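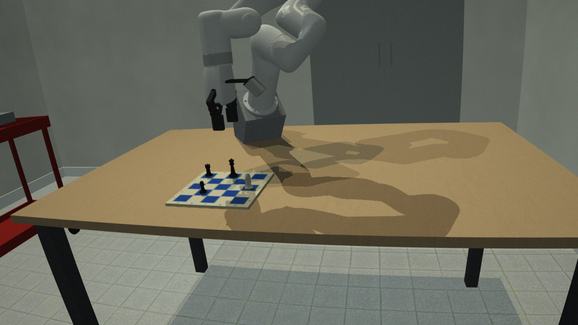 Silvana Prado wrote in to say that she would never pay a monthly fee to watch a cartoon robot push pawns around, and that anyone who did should have their head examined. She had read my short note on the Cuver practice package and thought I was being far too kind to it. A simulator, she said, is what a company sells you when it can't sell you the arm.

I like a letter like that. It got me to go back and spend another few weeks with the thing, and I have come out of those weeks fonder of it than I was before, so I am going to make the case properly.

Cuver, for those who missed the note, is a package from a small outfit called Fevel. You get a desktop program with a virtual robot arm on a virtual table, a set of tasks (the chess one is the one everybody starts with), and a course of lessons that goes with it. You write the instructions, or you steer the arm by hand with a game controller, and it does what you told it. Then you find out what you told it. The price is 35 dollars a month, or you can pay 381 for the year, which saves you a bit less than I'd like. There is also a school license, which I haven't tried and won't talk about.

I teach an evening class for adults who want to get into automation. A few come from packing plants, a couple from offices, one used to repair pianos. Most of them have never touched an industrial robot, and before last July our program had exactly one arm to share, an old Pacheco with a sticky wrist. You got maybe ten minutes on it in a night. Nine of those went to being afraid of it.

Now I start everybody on the chess table. I wish I had done it years ago!

Chess pieces turn out to be wonderful teachers. A pawn is short and has a round head, so if the fingers come down a hair too high they close on nothing, and if they come down too low they hit the board. A king is tall, so a path that cleared the pawn nicely will knock the king flat. A knight isn't the same shape from every side, and the first time a student closes the gripper on one from the wrong angle and watches it spin away across the squares, they learn more about grasping than I could get across in an hour of drawing on the whiteboard. And then they press reset and the piece is back where it was. I can't say enough about that reset button. On the Pacheco, a mistake meant stopping, getting the key, walking around the guard, and apologizing to the next person in line.

The endgames are a nice touch. Fevel could have given you a full board from the start, thirty-two pieces jammed together, and everybody would have quit by the second night. What they do is begin with a handful of pieces well spread out and let you work up to the crowded positions. The early lessons don't care about the rules of chess at all, by the way. You can lift a king and set it down on any square you please, and I have had chess players in the class who found that close to unbearable.

Silvana Prado's main point, though, deserves a real answer. She says that what you learn in a simulator is how to use a simulator. She says the real world has dust, and cables that snag, and tables that aren't level, and that a person who has only practiced on a screen will walk up to a real arm with more confidence than is good for them.

She is right about the dust. Nothing in Cuver ever gets dirty. The wood of the table never gets scratched, and I have yet to see a cable catch on anything. Friction is the weak spot. You can change it with a slider, but the pieces still let go of the fingers a little too cleanly, and when my students moved over to real wooden pieces on the Pacheco they were surprised by how often one would tip as the gripper opened. If Fevel is reading: please fix the release. It is the one place where the program teaches a bad habit.

About confidence I think she has it backward, at least going by my own room. The students who came to the real arm after a month of Cuver were more careful than the old groups had been. They had all seen what happens when you forget to raise the arm before you swing it sideways. They had done it themselves, over and over, with nobody hurt and nothing broken, and so they checked. I had one man stand there for a full minute with his hand on the stop button before he would let the arm take its first move. In the old days I had to shout.

I kept records for this, which my wife finds very funny. Over the fall term the class made 134 attempts at a simple pick and place on the Pacheco, and the number that ended with me reaching for the stop was the lowest I have had. It was one class, and maybe a good one. I wouldn't hang a scientific paper on it. But I was there, and the room felt different. People were asking each other about approach heights over the coffee machine.

I do like the look of the program, too, and I don't think that's a small matter. The lighting throws proper shadows, and you come to use them. A student of mine worked out that she could judge how far the fingers were above the board by watching their shadow close in on the square, and she was quicker at it than the ones who stared at the numbers. The lessons never mention it. She found it, and now I teach it.

You can compare it with Zunine, which is the other package people ask me about. Zunine has more robots, many more, and if you already know which model your employer uses, it may be the better buy. It also has a whole warehouse you can drive around in, and my younger students love that. But its lessons are thin. You are dropped in front of a menu and wished good luck. I spent two evenings trying to get a mug onto a shelf and came away knowing a great deal about the menu. For somebody who is starting out alone at a kitchen table, I would pick Cuver every time.

There are things that annoy me. The program needs a decent graphics card, and the web page is too quiet about this; three of my students had to borrow a machine. The course text was written by someone who likes the word "simply." Sign-in fails now and then and you have to do it again. The controller support is lovely once it works, but getting it to work took me most of a Sunday-style afternoon of unplugging things and plugging them back in. And I would pay for a one-time version without any subscription, even at a good deal more than the yearly price, because schools like mine can find money once and have a terrible time finding it every month.

None of that has stopped me from renewing. I have around 40 people on my waiting list for the spring, and for the first time I am not dreading the question of how they'll all get enough practice. They'll get it at home, in their slippers, dropping rooks. When they reach the Pacheco we'll have the ten minutes each that we always had, and they will spend them on the sticky wrist and the wobbling pieces and all the rest of what the screen left out.

I have written back to Silvana Prado and offered her a seat at one of our evenings. She can try the chess table first and the real arm after, or the other way around if she prefers, and she can tell me what she thinks of the release. She hasn't answered yet. The spring class starts on the real arm in week five, and there's a chair by the window if she wants it.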